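Ein Haken für den nächsten Beutel

Über Mülleimer redet man im Büro erst, wenn einer überläuft. Die Frau, die beim Reinigungsbetrieb Firnier die Etagen im Haus Lamcombe betreut, redet auch vorher darüber, und zwar gern. Ihren Namen will sie nicht lesen. »Sonst rufen die mich wegen der Kaffeemaschine an.«

Ihr Lieblingsthema ist der Ersatzbeutel. Der hängt bei ihr an der Wand über dem Eimer, flach, oben zusammengedreht und über einen kleinen weißen Klebehaken gelegt. »Wie ein Hemd auf dem Bügel«, sagt sie. »Nur dass es keiner bügeln muss.«

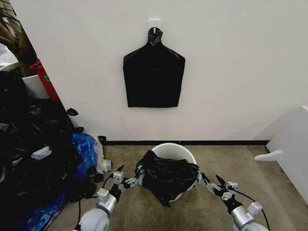
Früher lag die Rolle im Putzraum, zwei Treppen tiefer. Wer oben den Eimer leerte, ging also hinunter, traf jemanden, plauderte und kam ohne Beutel zurück. »Dann flog der Apfelrest ins nackte Plastik. Den durfte ich kratzen.« Seit April gibt es die Haken, und gekratzt wird seltener.

Bestellt wird bei Brivell, im Karton zu 1000 Stück. Das klingt nach Vorrat fürs Leben, reicht aber kürzer, als man meint. »Ein Beutel im Eimer, einer am Haken, und irgendwer nimmt immer einen für die Sportschuhe.«

Beim Einziehen wird sie streng. Erst den Beutel in der Luft öffnen, mit beiden Händen, bis er einen richtigen Mund hat. Dann hinein in den Eimer und den Rand umschlagen. »Die meisten stopfen. Das sieht aus, als hätte der Eimer eine Mütze auf, und beim ersten Joghurtbecher rutscht alles nach unten.«

Und der Haufen daneben? Wer viele Beutel auseinanderfaltet, hat bald einen Berg auf dem Teppich, schwarz, knisternd und größer als der Karton, aus dem er kam. Sie zuckt mit den Schultern. »Luft wiegt nichts, braucht aber Platz. Das ist bei Besprechungen genauso.«
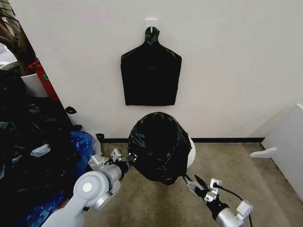
Was an der Wand hält

Die Haken kleben auf glatter Farbe gut, auf Raufaser beleidigt. Sie drückt jeden 20 Sekunden lang an und wartet bis zum nächsten Morgen mit dem Aufhängen. Ob es hübsch aussieht? »Es ist ein Müllbeutel. Der hat andere Aufgaben.«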